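# How We Look After a Robot That Cuts Paper
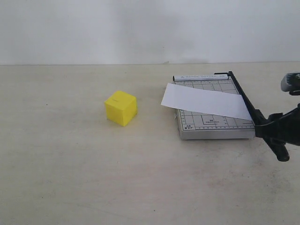 *The black gripper holds the long arm of the paper cutter. The white paper is lying on the board.*

At the Tedov workshop in Orau, a robot works with a small paper cutter, the kind you may have seen in a school office. The robot is called Justomen. Its job looks easy, but a robot needs a lot of care before it can do an easy job well.

**First, we clean.** Paper makes dust. Every morning we wipe the board of the cutter with a dry cloth. Then we brush between the fingers of the gripper with a soft brush. If dust stays there, the fingers can slip.

**Next, we check the places.** Justomen does not look for the cutter the way you look for your shoes. It remembers where the handle should be. If somebody pushes the cutter by only 2 millimeters, the gripper may close in the wrong spot. So we move the arm very slowly to the handle and watch. Is it too high? Too far to the left? Then we correct the number in the computer and try again.

**Then, we set the squeeze.** How hard should a robot hold a lever? Try it with a pencil. Hold it so softly that it nearly falls, and then hold it strongly. The best squeeze is somewhere in the middle. For this lever we use the number 81 on our squeeze scale, which goes from 0 to 100.

**After that, we practice.** We do the first cuts with old paper. A grown-up stands beside the red stop button the whole time. The blade is sharp, and the robot cannot feel if a hand is there. Fingers stay away from the table — also the fingers of grown-ups!

**What can break?** Mostly small things. The rubber on the fingertips gets smooth, like the bottom of old sneakers. We change it after 4000 squeezes. Once a screw in the gripper became loose after 613 cuts, and we heard a little clicking sound. Now we test all the screws on Sunday, when the workshop is quiet.

**A word to remember:** *calibrate* (say: KAL-i-brate). It means to check a machine and correct it, so that its numbers agree with the real world.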